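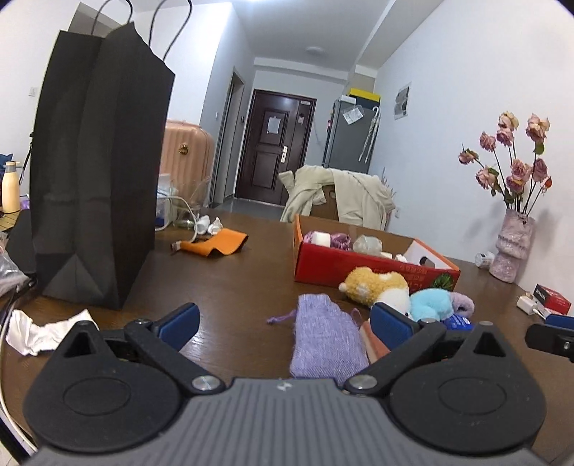

Fig. 1. Knitted drawstring pouch and striped cloth, on a wooden table.

Textiles 1 – Week 9 handout – Fibers and how they behave
Notes by Zodwa Ntuli, read before lab

Knit vs. woven. Knit = loops, one yarn pulled through the next row. Stretches both ways, curls at the edges, runs if a loop breaks. Woven = two sets of yarns crossing (warp, weft). Not much give except on the bias.

Warp goes the length of the loom. People mix this up every April on the exam.

Wool – scales on the fiber, so it felts with heat + rubbing. Holds water without feeling wet. Moths.
Cotton – stronger wet than dry. Creases. Takes dye well, shrinks on frist wash.
Polyester – melts, doesnt scorch. Low absorbency, so static.
Acrylic – wool look, cheap, pills.

Pile fabrics: extra yarn standing up from a base cloth. Cut pile (velvet, plush) or uncut (terry). Check which way the nap runs before cutting, all pieces same direction or the color looks off.

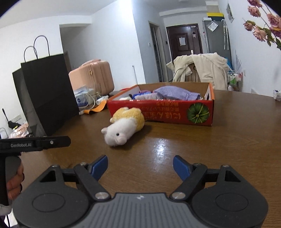
For next time

Read the Grimshaw chapter, pp. 200 to 211. Skip the Bilton case study, we'll do it in class.
Bring 11 swatches, labeled, at least two knits. No glue.
Burn test is in room 664 with Corey McAlister – hair tied back, no loose sleeves.
Missed lab? See Beverley Sutcliffe for a makeup slot.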